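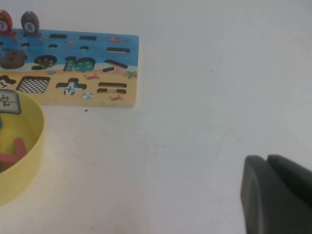 A wooden number puzzle with a printed beach scene.

Stinthorpe print shop Sartori adds second press, later drop-off hours

Sartori, the print and copy shop in downtown Stinthorpe, will start running a second digital press in August and keep its front counter open until 7 p.m. for order pickup and file drop-off.

The new press, a refurbished Drallatik sheet-fed model, will handle short runs of postcards, booklets and business cards. Owner Sandro Bellini said the shop's existing machine has been booked through most afternoons since spring, and that small jobs were waiting behind large ones.

"Somebody comes in for a box of cards and they get told four days," Bellini said. "Those jobs take 17 minutes to print. They were sitting in line behind catalogs."

Under the new schedule, orders of fewer than 500 cards that arrive with print-ready files before 10 a.m. will be ready the same day. Larger orders will keep the current turnaround of 4 business days. Folded and stapled work adds 2 days, as it does now, and foil or die-cut work is still sent out.

The shop is also moving its online ordering to Stisora, a web storefront that lets customers upload artwork and approve a proof on screen. Past orders will be copied over, but saved payment cards will not, and customers will need to enter them again the first time they check out. Paper proofs will still be available at the counter for a small charge.

Prices for standard business cards and flyers stay the same. Large-format banners go up slightly with the cost of vinyl, and the shop has added a flat rate of $179 for a full set of yard signs, stakes included.

Bellini said he has hired one press operator and is looking for a part-time counter clerk to cover the evening hours. Applications can be picked up at the shop.

The counter will close at noon for one day while the press is moved in through the rear loading door. Orders due that afternoon will be ready the morning before.

Get local business news in your inbox. Enter your email address to sign up. You can unsubscribe at any time.

Recent items
Parking meters on Mill Street switch to card payment
Stinthorpe sign rules: what shop owners need to file
Frame store moves to larger space near the library
Post office counter changes its bulk mail hours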